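A Day at the Drisance Mill Open House

Print this page | E-mail this page

Posted 02/03/2022

I had been meaning to get to the Drisance paper mill open house for years, and every year something got in the way. A wedding, a flat tire, a stomach bug that I will not describe. This time I put it on the kitchen calendar in red marker, packed a sandwich, and got to the gate before it was even unlocked. I am so glad I did.

If you don't know Drisance, it sits at the bottom of the hill on the river side of Whitelaw, past the feed store and the old rail siding. From the road it looks like a brick barn with too many windows. You park in the gravel lot across the bridge and walk back over, and halfway across you start to smell it -- wet cotton, a little like laundry that has been left in the washer, but nicer than that sounds. The mill makes paper by hand and on one small machine, mostly from cotton rag, and they sell it to printmakers, bookbinders and people like me who buy a pack of it every so often and are then too scared to draw on it.

The tour starts in the rag room. It is the coldest part of the building and also the loudest, on account of the beater, a big oval tub with a heavy toothed roll that goes round and round and chews the rags into pulp. You stand at a rail and watch the gray soup slide past. I could have stayed there all morning. The guide passed around two jars, one with pulp that had been beaten for 2 hours and one with pulp that had been beaten for 5, and told us to shake them and hold them up to the window. The first one was full of clumps and threads. The second looked like skim milk. The short beat makes a soft, blotter kind of paper and the long beat makes the crisp, rattly kind, and I had never once thought about why one sheet rattles and another doesn't!

From there you go down four steps to the vat room, and this is where everybody in our group got their sleeves wet. The vat is waist high and warm (warm! they heat it a little so your hands will put up with it all day). The papermaker dips the mold in, brings it up level, gives it a shake front to back and another side to side, and there's a sheet. It takes maybe as long as it takes to say it. Then the sheet gets rolled off onto a damp felt, another felt goes on top, and so on until the stack is ready for the press. We were told a good day at the vat is 3,000 dips if you count the bad ones, and I believe that about as much as I believe my uncle's fishing stories, but after seeing the speed of it I'm not going to argue.

They let us each try one. Mine came out with a thick corner and a hole where a drip landed. The drips even have a name, they're called papermaker's tears, and the guide said beginners make so many of them that the mill once sold a whole batch as a fancy finish. I have my sheet on the fridge now, hole and all.

The pressing and drying rooms are upstairs. The press is a huge green iron thing with a wheel, and the water that runs out from under it goes down a channel in the floor and back to the vat. After that the sheets go up to the loft to hang. The loft was my favorite room. It runs the whole length of the building, with wooden shutters down both sides that they open and close by hand depending on the weather, and when we came up the stairs there was paper hanging in rows as far back as I could see, all of it moving a little. It was quiet up there after the beater. People started whispering, like in a library.
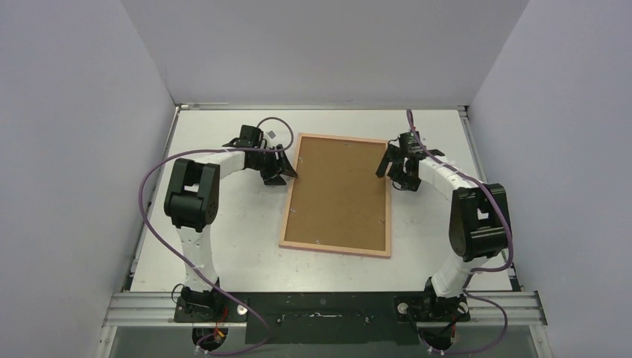
Lunch was in the yard, and a word about lunch. The mill doesn't run a kitchen, so for open house they bring in the Salta bakery from Whitelaw, which does a cheese and onion hand pie that I would drive the same distance for on its own. Get there early. By one o'clock they were down to the sweet ones, which are also very good, particularly the sour cherry. Coffee is in big urns by the shop door and you put your money in a can.

After lunch I skipped the history talk (it was packed, and warm, and I had just eaten a hand pie) and went to the sizing demonstration in the side shed. Sizing is what keeps ink from spreading out in the paper. They dip the finished sheets in a bath of thin gelatin, press out the extra, and hang them up all over again. So a sheet can go up to that loft twice before it's sold. They had test strips out on a bench with pens and a bottle of ink, sized next to unsized, and you could write your name on both. On the unsized one my name turned into a caterpillar. A little girl next to me thought this was the best thing she had ever seen and wrote hers over and over until the strip was solid blue.

The watermark bench was in the same shed. A watermark is made with a bit of wire bent into a shape and sewn down to the mold, so the pulp sits thinner over it and the light comes through. They had a drawer of old ones out to look at under glass -- a heron, a plain star, a bell, initials of customers long gone. The oldest was made for a stationery shop in Porkutska and it's a tiny sailing ship with every rope put in. You can handle the newer ones. I bent a fish out of practice wire and it looked like a paper clip that had been through something.

Then the shop, where I lost all self-control. They put the seconds out in flat bins by weight, and a second at Drisance is a sheet that you or I would call perfect. I came home with a bundle of mixed cream and white, one big sheet of the flecked blue they make from old work shirts, and a box of envelopes with the ragged edge left on. The full price paper is in the wide drawers along the back wall and you have to ask, and they will pull out as many as you want and not make you feel bad about it. My total for the day, pies and paper and admission together, was $46, and most of that was paper.

A few notes if you're thinking of going. Wear shoes that can get wet, the vat room floor has puddles. Bring a folder or a piece of stiff cardboard for your sheet, which they hand back to you damp between two blotters. I carried mine to the car flat on both hands like a pizza. The loft stairs are steep and there's no other way up, so if stairs are hard for you, the ground floor is still well worth the trip and they run a slideshow of the upstairs rooms by the coffee urns. Dogs are fine in the yard and not in the building. The restroom is behind the shop, and there is one of it.

The river walk is open too, if you have time at the end. A path goes from the back of the yard along the old millrace to the weir and takes maybe fifteen minutes there and back with stops. The race doesn't power anything now, but the gates still work and they use some of the water for washing rags. There was ice along the edges the day I went and a pair of mergansers in the open part. I sat on the wall at the weir until my hands got cold.

The next open house is in June, when they do it over a whole weekend and add a marbling class, the kind where you float colors on a tray and lay the paper down on top. You have to sign up for that one ahead of time at the shop. I already did. I also asked whether the blue shirt paper would still be around by then and was told it depends on how many people clean out their closets this spring, so I have a bag of old denim by the door waiting for my next trip down.

The rest of the mill is first come, first served, and the gate opens at nine.

Print this page | E-mail this page

Recent posts
Walking the Whitelaw Rail Siding in the Snow
Cheese and Onion Pie, My Third Try
The Button Museum Is Bigger Than You Think
A Morning at the Bell Foundry
What I Keep in My Day Trip Bag
Fixing a Sketchbook with a Broken Spine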